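Hi all, Veronika Marti here from Cesasier! I'm looking for three people to help us write good-practice rules for food handling with hand-held grippers (how to grip it, when to wipe down, what counts as a drop).

You'll do short tasks at a table, then sit down with me and pull our draft apart. It's way too long right now, so be ruthless! No robotics background needed, but if you've worked in a kitchen or on a packing line, I'd love to hear from you.

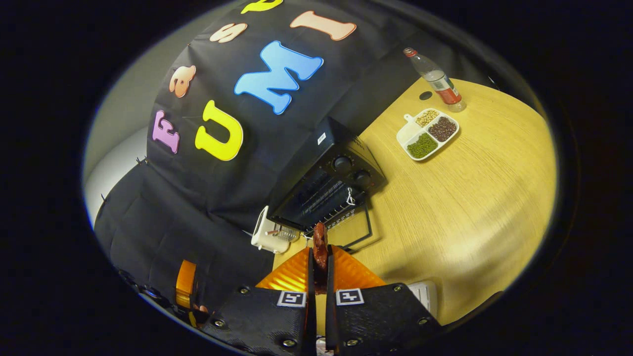
Food held upright between the orange finger pads, toaster oven behind.

We start in October, mornings only, and you'll get a copy of the draft to scribble on before you come in. Please tell me about any food allergies when you apply. Tie your hair back, leave your rings at home and wear closed shoes – those rules are already settled, sorry!

Keen? Send me a few lines about yourself, care of Cesasier.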